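Home | Rules | Build Guides | Kit List | Forum
Filed under: Club Handbook / Two-Arm Challenge
Shares 50 · Comments 7

Section 6. Setting up and running the cup task

Read this before you touch the Stumau bench. If you have already touched it, read it anyway and put things back.

6.1 Before power-up

1. Close the black curtains. The cameras are easily distracted, much like the team.
2. Park both arms over the table with the grippers clear of each other.
3. Clear the table of phones, crisps and last year's entry.
4. Log in to Ovov and load profile 733. Profile 732 is similar but mirrored, and has a body count.

CAUTION: Hands out before enabling the arms. They have right of way and they know it. 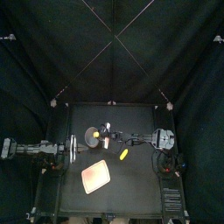 6.2 Laying out the objects

5. Put out one container, the yellow pieces and the tray. Leave the tray at an angle. Judges at the Stefanou Cup will not line it up for you, so don't get used to it.
6. Keep the container within reach of both arms. Check by jogging each one slowly at 50 per cent speed or less.
7. Start with a bowl. Move on to a cup when the bowl has become boring, and tell the group before you do.

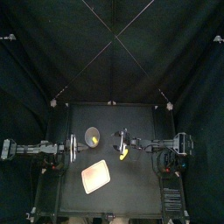
NOTE: A light cup can be knocked over by a gripper on its way to help. Weighting it with coins is against the rules, and we have been asked to stop calling it ballast.

6.3 First run

8. One person drives, one watches the stop button. The watcher does not also film, eat or give advice.
9. Approach from above and stop short of the rim. Switch to the wrist view for the last bit.

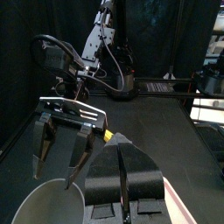 10. If a fingertip looks likely to catch the rim, back off and come in again. Lowering it further to see what happens has been tried.
11. Open the gripper fully, count to two, lift straight up.
12. Save the run in Restusum with a name someone else could understand. "final_final_ok" is taken.

CAUTION: After an emergency stop, re-home both arms. Pressing resume and hoping is how we spent most of May.

Previous: Cabling | Next: Scoring | Back to top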